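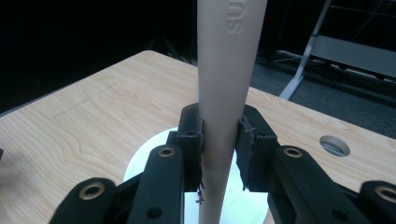 Utness kitchen share adds evening hours, wants your spare pans

Apr 17, 2026

UTNESS -- The kitchen share on Orkmont Street will stay open until 8 p.m. starting next month, and anyone with a town library card can now borrow without paying the sign-up fee.

The change was approved at the town council meeting after a short back and forth over who pays for the extra lights and heat. Final vote was 4 to 2 in favor. The town's part of the bill comes to $3,830 for the year. The rest is covered by the share itself, mostly from its bake sale in March.

"People get off work at five and we were locking up at five," said Marthinus Radebe, who runs the desk. "So we were lending to the same folks over and over. Nice folks. But the same ones."

The share lends out cookware and small kitchen items the way a library lends books. Roasting pans, canning kettles, cake tins, a pasta roller that has a waiting list every winter. Loans run two weeks and can be renewed once by phone or at the desk. Late items cost a quarter a day, same as before.

It works out of the ground floor of the old Sidero building, put up in 1938 as a feed store and later used for town records. The records went to the new annex a while back. Shelves stayed.

Radebe said nearly half of the requests he gets now are from people who just moved into a first apartment and need everything at once, from a can opener on up. Those borrowers can ask for a starter box and keep it for two months. Boxes are packed to order, so call ahead.
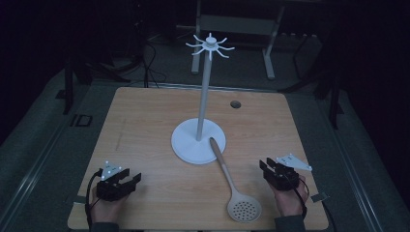
A mug stand and a slotted skimmer.

Not everyone on the council was sold. Thirumalai Mathew, who voted no, said he likes the share but wanted to see a full year of borrowing numbers before the town put money in. He also asked about parking on Orkmont Street, which is tight after 6 p.m. when the Latuheru restaurant opens for dinner.

"I'm not against pots and pans," Mathew said. "I'm asking what happens the year after this one."

The council agreed to look at the numbers again next March. On parking, the town will allow 20-minute stops in the loading zone beside the building during evening hours. Signs are on order.

The share is taking donations too. Most wanted right now: big stock pots, baking sheets, mixing bowls, measuring cups that still have the marks on them. Also lids. Any lids. Please wash items first and tape loose parts together. No knives without a cover, no nonstick pans with scratched coating, and nothing electric with a damaged cord. Drop off at the side door durring open hours, do not leave boxes on the step overnight.

Hours until the end of this month stay at 10 a.m. to 5 p.m. New hours after that are 10 to 8, closed Sundays and town holidays. Borrowers who already paid the sign-up fee this year can get it back at the desk, bring the reciept if you have it. If you don't, Radebe said, he has the list.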